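Ticket: Parallel gripper loses hanger neck on wardrobe pick
Project: Saarela
Opened by: Marta Melnychuk
Assigned to: Vsevolod Skoryk
Priority: 2
Status: Pending (waiting on parts)

Marta Melnychuk, 9:10 am
Comparing the Oltum parallel gripper with the Dronberg three-finger on the wardrobe task. Same arm, same controller, same start pose. The Oltum closes on the hanger neck and holds it at rest, then the neck rotates between the pads as soon as the arm lifts. The hanger swings and the hook end catches on the bracket. It fails on 23 of 100 lifts. The Dronberg does not drop hangers but it bumps the side panel on the way in.

Vsevolod Skoryk, 9:45 am
What pads are on the Oltum? And which force setting?

Marta Melnychuk, 9:52 am
Flat rubber pads, the ones it shipped with. Force is at the default. I tried one step higher and the arm faulted on contact with the bracket. Log attached.

Vsevolod Skoryk, 10:30 am
The log shows a wrist torque limit, so the gripper itself is fine. Put the force back to default. A flat pad on a thin round neck gives you a line contact and it will pivot whatever the force is. Please try the grooved pads from the Senunden kit.

Marta Melnychuk, 1:15 pm
Grooved pads fitted. Rotation is gone on light garments. On the heavy coat it still turns a little, but the hook clears the bracket. New problem: the groove has to line up with the neck, and the depth reading on the neck is poor. Half the time the camera returns the back wall.

Yevhen Harasym, 1:40 pm
Adding myself for the camera side. Thin white wire against a pale wall is hard for that sensor. Set exposure by hand to 2000 and turn off the hole filling filter, which is smearing the wall over the wire. Send me a color view from the head camera at the start pose.

Marta Melnychuk, 2:05 pm

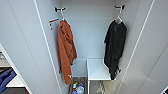 Head camera, start pose, orange garment left, black garment right.

Yevhen Harasym, 2:30 pm
Thanks. The brackets are dark and stand out well from the wall. I would detect the bracket first, then search for the neck in a small window below it. Start with the left one. On the right, fabric covers part of the hanger shoulders, so do not use the shoulder outline for alignment.

Marta Melnychuk, 4:20 pm
Bracket first works on the left side. Right side is better but not reliable yet. Exposure change kept, filter off.

Vsevolod Skoryk, 4:35 pm
Keep the Oltum with grooved pads as the main setup. I ordered a second set of pads with a deeper groove for the coat. Leave the Dronberg off the arm until we have a new approach path for it. Ticket stays open until the pads arrive and the right side has been rerun.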